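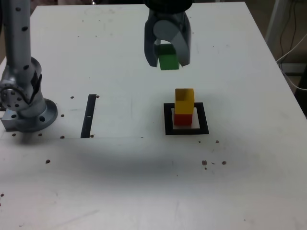
Building blocks have become a serious purchase. Sendau, a toy store that opened in May, sells a boxed set for $57 and says it teaches balance, patience and "early engineering." I have my doubts. Stacking needs very little: a red cube with a taller yellow block on top of it, a green one still to come, a black square to mark where the tower goes. A child can do plenty with that.

The Haron set has 300 pieces, and the parents I spoke to said most of theirs stayed in the box. Mkhize sells 18 plain blocks in a cotton bag – no booklet, no promises. I would buy those, and tape a square on the floor.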